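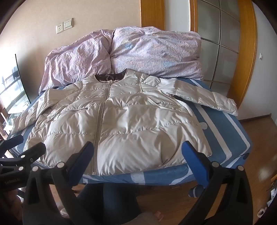 The Rernbridge gauge reported at 0600 and 1800. Henrike Pfeiffer copied each reading into the book in pencil and then in ink, as the manual required, although the manual had been written for a different river.

On 6 May 2024 the evening level was 710 millimeters. The morning level had been 710 millimeters. She checked the float, the counterweight and the cable, and found no fault in any of them. The rainfall upstream at Wumia came to 13 millimeters over the same period, which should have raised the river by a hand's width before dark.

She telephoned Wumia. The operator there confirmed the rain and said the tributary was brown and running hard.

"Then where is it?" she asked.

"Past us," said the operator. "Ask Pusside."

Pusside was downstream. She asked anyway. Their level had risen at noon and was still rising.

She wrote both figures in the margin, where figures were not supposed to go. Between Wumia and Pusside there was one channel, and Rernbridge stood on it. The survey of the reach ran to 1,167 entries, and she read it from the first page until the lamp needed oil. No bypass was listed. Entry 12 mentioned a culvert, dry, filled in by the former owner of the mill.

At 0200 she put on her coat and walked down to the staff gauge with a flashlight. The water stood at 710. It made no sound against the piers. She held the light still and watched a leaf on the surface, which stayed where it was.

Then she went back up, sharpened the pencil, and waited for 0600.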